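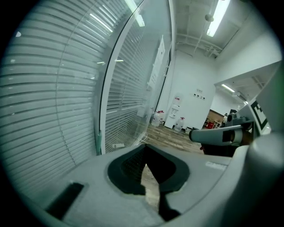
The Policy That Waits Its Turn

At Dondstead, the software group has one rule for new code: it must first explain why it stopped. Eyvindur Grímsdóttir wrote this rule on a Monday, after a long weekend of reading logs, and it has stayed on the wall of the chat channel until today.

The company makes control software for arms that pick and place things in ordinary buildings. Its main product, Vastora, takes camera views from the wrist and turns them into short plans of motion. Each plan covers less than a second. Then the software looks again and makes a new one.

"People think the difficult part is to recognize the object," says Grímsdóttir. "For us the difficult part is time. The picture is already old when the arm begins to move."

In the first version, the delay between camera and motor was treated as a fixed number. This was comfortable, but wrong. On a busy computer the delay could grow up to five times, and the arm then corrected a mistake which did not exist anymore. The team spent most of October on a small tool, called Brerley, which puts a time stamp on every message and draws all of them on one line. It is not a beautiful tool. Still, the engineers open it before they open anything else.

Wide lenses and glass gave a second kind of trouble. Blinds, straight in the room, become curves at the side of a wide view, and a ceiling lamp can appear a second time in a glass panel. The old position tracker liked such bright spots very much and held on to them. Now the tracker gives less weight to points that move in a strange way compared with their neighbors – a simple test, 17 lines of code. Square printed markers help to check the result, when one of them is in view.

The training set is still modest, about 2000 demonstrations. Makhubela, the partner firm that tests each release, asked for 600 more with poor light and narrow passages. Grímsdóttir agrees with the request, but she wants to clean the old ones first. Some have a gripper signal that comes before the hand motion, and she does not yet know the reason.

The next release will have a slower planner, and she is content with this. The arm will wait a little longer before it closes its fingers, and the log will say for what it was waiting.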